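We use cookies to remember your preferences and measure traffic. Manage settings or accept all.

Carter Lemieux
19 January 2022

1/ A thread on what I did with my week, for anyone who still believes robotics is mostly about robots. It is mostly about timestamps.

2/ Background: two arms, one table, one planner called Stoltix that we wrote ourselves and therefore can't complain to anyone about. The job is to pick up a green ring. My nephew could do it. My nephew doesn't have a middleware layer.

3/ Symptom: the planner says the ring is in one spot, the gripper closes a thumb's width to the left of it, and the log reports success. I admire the confidence.

4/ Ruairi Farquharson blamed calibration. Ruairi blames calibration for most things, including the parking. We recalibrated. The gripper now missed by the same amount with a nicer covariance matrix.

5/ So I pulled the wrist camera and the fixed camera up side by side and went looking for a moving arm.

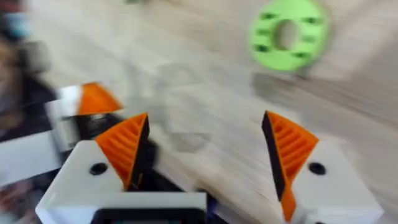 Wrist camera first, all smear. The fixed one is much calmer: 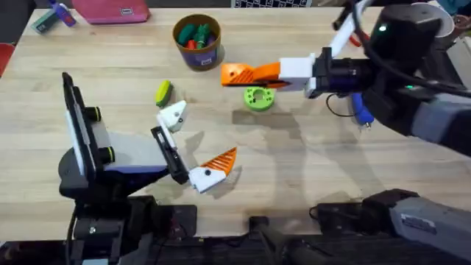 6/ What blur does to a pose estimate
The detector fits an ellipse to the ring. Drag the ring's edges sideways and it will still fit you an ellipse, a slightly wrong one, and hand it over with a score that sails past the threshold.

7/ That was half of it. The other half: our bridge (Vulby, also ours, also sorry) stamped wrist images when they arrived on the host. The joint states were stamped at the source. The gap was 73 milliseconds. If the arm is parked you'll never notice. If it's swinging, you're transforming a picture from one place using a wrist that's already somewhere else.

8/ I found the line responsible. It had a comment above it: "fine for now". Dated May. My initials.

9/ The fix is 7 lines. Stamp at capture, interpolate the joint states to match, and drop any wrist image taken while joint speed is over a limit. The fixed camera carries the estimate until the arm settles.

10/ The pull request is 347 lines, because I also touched the formatter config. Ruairi has left three comments, all of them about the formatter.

11/ Still open: the speed limit is a number I typed in and liked the look of. It ought to come from exposure time and distance to the table. There's a ticket. It's assigned to me, so take that as you will.

12/ Replay tool goes up on the Zarkinthorpe repo once I've taken the swearing out of the variable names. Bag files are big, so bring a decent connection and something to read.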